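HOUSEHOLD TEXTILES AND THE DOMESTIC INTERIOR
Unit 4: Table Linen — Use, Record and Survival
Course handout, October
Module convenor: Heiðrún Hjaltadóttir

Purpose of this unit

Students should leave this unit able to read a household inventory for its linen, to separate the main classes of table covering, and to explain why so little everyday cloth has come down to us. The set reading is Iordache, Chapters 2 and 3. Please bring the transcript of the Warkarden inventory to the seminar.

4.1 Cloth in the written record

The Warkarden inventory of 1473 lists linen by room and then by quality. The clerk uses three words for table cloths, which Grigore Iordache translates as "board cloth", "long cloth" and "over cloth". The first two were laid daily. The over cloth was placed on top for guests and taken away before the last course. Iordache's reading of the third term has been questioned, and students should note the alternative given in his appendix.

Values are entered by the ell. A worn cloth was still worth listing, as it could be cut down for napkins, then for towels, and in the end for rags. The same piece may therefore appear under several names in later lists of the same house.

4.2 Printed cloth and the ordinary table

White damask kept its place at formal meals long after printed cotton had become cheap. In the kitchen and the family dining room matters were different. Fruit, leaves and sprigs became common subjects for printed table cloths, and they remain so. The Ornasska pattern books, held in the Cabrera collection, contain 284 designs intended for table use, most of them on a white ground.
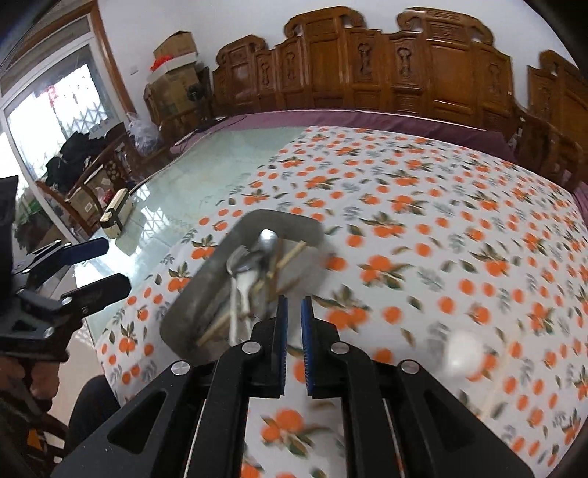
Why did printers favour a white ground for table cloths?
A white ground needed less dye and kept the link with bleached linen, so that a cheaper cloth could still look fit for company.

The pattern books also record repeat sizes. A short repeat allowed a cloth to be cut at almost any length with little waste — a point of some weight to shopkeepers who sold from the roll. Larger repeats were kept for cloths woven to a fixed size, where the border had to meet at the corners.

4.3 Survival

The Hirkeo survey examined 1030 pieces of household linen in private hands. Of these, 100 were table cloths with a known first owner. Fine cloths are over-represented, having been stored more carefully and used less often. Students should bear this in mind before drawing general conclusions from museum holdings.

Seminar preparation

Read the Warkarden transcript, folios 3 to 7, and mark every entry that may refer to a cut-down cloth. Prepare a short note, no longer than one page, on the meaning of "over cloth". Notes are to be handed in at the start of the seminar.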